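# Chapter 11: Frozen Desserts and the Role of Sugar

Sugar does two jobs in a frozen dessert. The first is to make it sweet. The second is to keep it soft enough to eat. Students who come to this chapter from baking usually know the first job well and have never had to think about the second. In a cake, cutting the sugar by a third gives you a cake that is less sweet and a bit drier. In a sorbet, the same cut can give you a block you have to chip at with a knife.

This chapter covers water ices, sorbets, granitas and sherbets. Custard-based ice creams come in Chapter 13, after you have practiced cooking egg yolks to the right thickness. You will need the syrup table from Chapter 2, so keep it handy.

## What happens when a syrup freezes

Plain water freezes at 32°F. Dissolve sugar in it and the freezing point drops. The more sugar, the lower it goes. When you put a syrup in the freezer, the first crystals to form are nearly pure water. The sugar stays behind in the liquid that is left, and that liquid gets more and more concentrated as freezing goes on. At the temperature of a home freezer, part of the mix never freezes at all. That leftover syrup sits between the ice crystals and lets them slide past one another when you push a spoon in.

Too little sugar means too little syrup, and the crystals lock together. Too much means the mix stays slushy, melts fast on the plate and tastes flat, as strong sweetness covers up the fruit.
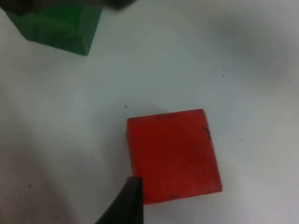 The size of the crystals matters as much as their number. A mix that freezes slowly and without stirring makes large crystals, and you can feel them on your tongue. A mix that is churned while it freezes makes many small ones. Granita is the exception in this chapter. There the large crystals are wanted, and you scrape them up with a fork every half hour or so until the whole pan is flaky.

## Fruit brings its own sugar

A recipe that says "2 cups of fruit puree" leaves out a good deal. A ripe mango can hold twice as much sugar as a bowl of raspberries, and a March strawberry from far away has less than one picked close to home in its season. Lemon juice has hardly any. For this reason the recipes in this chapter give a starting amount of syrup and ask you to adjust it.

Nahom Fikre, who wrote the test notes for this edition, made the basic lemon sorbet 40 times with small changes to the syrup. His notes are printed in full at the back of the book. The main points are these:

- Taste the mix at room temperature and it should seem a little too sweet. Cold dulls sweetness, and the same mix will taste balanced once frozen.
- Add acid after the syrup has cooled. Lemon juice heated with sugar loses its fresh smell.
- A pinch of salt helps melon, pear and banana. It does little for citrus.
- Chill the mix overnight before churning if you can. A warm mix takes longer to freeze, and the crystals are larger.

## Other ways to keep it soft

Sugar is the usual tool but there are others. Alcohol lowers the freezing point a great deal, so a tablespoon of vodka or rum in a quart of mix makes a difference you can feel. Go much past that and the sorbet may not set. Corn syrup and honey can replace part of the white sugar. Corn syrup is less sweet, cup for cup, and makes a smoother result. Honey lowers the freezing point well but its flavor takes over in anything mild.

Fruits with a lot of pectin or fiber - banana, mango, cooked apple - give body with no extra help. That is why a frozen banana can be blended by itself into something close to soft serve, while a frozen orange cannot.

Dairy changes things again. A sherbet has a small amount of milk or cream in it, and the fat coats the crystals and makes them seem smaller than they are. The Jandton sherbet at the end of the chapter uses buttermilk, and the acid in it lets you cut back on lemon. 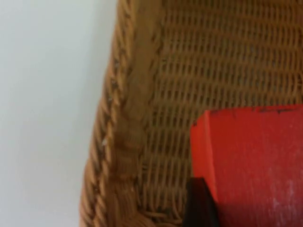 *Rolled rim on a woven wicker basket.*

## Equipment for this chapter

You can make everything here without a machine, though sorbet will be smoother with one. If you have a machine with a bowl that goes in the freezer, give the bowl a full day. For the by-hand method you need a shallow metal pan, a sturdy fork and a food processor. Glass pans work but they chill more slowly. Fill the pan no deeper than an inch.

A kitchen scale is better than cups for the syrups. All weights in the recipes are in grams, with cups in parentheses.

## Before you begin

Read Recipe 11.1, Simple Syrup, and make one batch. It keeps for two weeks in the refrigerator in a clean, covered jar. Divide it in half. Use the first half for the lemon sorbet in Recipe 11.2. With the second half, make the same sorbet again but replace a quarter of the syrup with water. Freeze both overnight in matching containers, then scoop them side by side and write down how each one feels under the spoon and how fast it melts. You will use these notes in Recipe 11.4.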